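Oravec Bench Notes: grasp reporting rules, second draft

The second draft of the Oravec rules for reporting simulated grasp trials is out for comment. It covers small rigid objects handled by two-finger grippers on a tabletop, which takes in most of what member labs run in simulation. The first draft had 89 comments, and a good part of them were about one question: what has to be on record before a trial may be called a grasp. 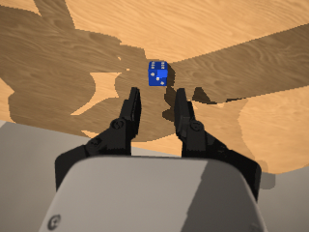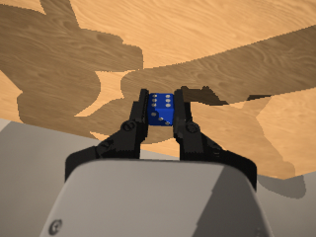 A blue die and a two-finger gripper, rendered in simulation. One view has the die ahead of the open fingertips, the other has it held between the fingers.

The draft asks for two stored views per trial, one with the fingers open and the object clear of them, one with the object between the fingers. Both have to come from the simulator at the resolution the policy was given. A prettier render made afterward from a better camera can go in a paper, but it doesn't count toward the record.

Two views don't show that an object was lifted or that it stayed put. For that the draft still wants the contact log and the object's height over time, kept in the same folder as the views and under the same trial number. Labs that only store a pass or fail flag will have to change their export. Hidden, the small logging tool many of us already use, writes all of this out if the full option is on. It is off by default, so check.

A few other points have changed since the first draft.

Start pose. The object's position and orientation at the start must be written down for every trial, including which face is up if the faces differ. In the first draft this was only needed for long objects such as pens and spoons. Several labs pointed out that a cube turned a few degrees can make a parallel gripper close on two corners, and that a table of results with no orientation in it hides this.

Lighting. If light position is varied between trials, the range goes in the report. If it is fixed, say that it is fixed. Hard shadows can matter a lot to a policy that works from camera images, and readers can't judge a result without knowing whether the light moved. Shadow settings in the renderer should be listed too, with the shadow map size if your renderer has one.

Discarded trials. Any trial thrown out must be counted and given a reason. "Physics error" is accepted as a reason, with the step number where it went wrong. The trial set that went with the first draft had 2,295 trials, and 914 of them carried no usable note on why they ended when they did. We could not use those for comparing labs, and they have been dropped from the shared set. Anyone who still has the original logs can send them in again under the new format.

Naming. Please stop using "success" alone as a column heading. Use "contact", "lift" or "hold" and give the time for hold. The draft leaves the hold time up to each lab as long as it is stated.

Simulated and real results go in separate tables. This was in the first draft and stays as it was.

The part on friction values is the one still open. The draft says to report the friction used for the finger pads and for the object, and nothing more. The Nalongate group has asked for a fixed value for all shared trials so that numbers can be set side by side. Against that, a fixed value would rule out labs that vary friction on purpose during training. We have left the short wording in for now.

Ukden wrote in after reading an early copy, and the note is printed with permission:

I'm fine with the two views and we will switch over. My trouble is with the contact log. At the rate you ask for, one afternoon of trials fills a disk, and most of those lines say that no contact is happening. Could the rule be to log every step from first touch to release, and every tenth step outside that? We tried it on our own runs and lost nothing we would have looked at. I'd also like the rule to say what counts as first touch, because a finger brushing the table sets off our logger and I doubt that's what you mean.

The point about the table is a fair one, and the wording will be changed to contact between a finger and the object. The reduced log rate needs more views from other labs before it goes in. If you have run anything like it, send the settings along with your comment.

Comments are open until the end of April. Please give the section heading each comment belongs to, and put separate points in separate messages.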